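Pultach settles Handcombe copyright claim over shared recordings

Pultach, the independent record label, has settled its claim against the Handcombe file-sharing service over 2,231 recordings. The case was due in court on Monday.
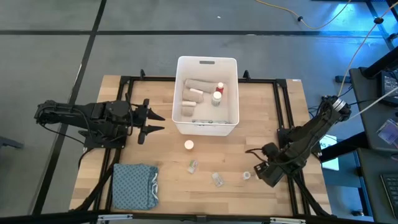 Under the settlement, Handcombe will remove the recordings within 7 days and pay a licence fee for past downloads. Neither side admits fault, and no individual user will be pursued. Paper copies of the licence are being sorted at Pultach's office, where a white plastic bin stands on a light wooden tabletop. Artists will receive theirs by post in August.

Almost 400 of the recordings come from the Kistemden back catalogue, which Pultach bought last year.

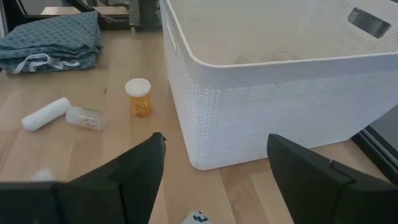

Pultach Press Office

The label will offer 200 of the tracks for free streaming under a separate agreement. Artists who do not want their work included can opt out in writing before the end of August. Payments will follow with the next royalty statement.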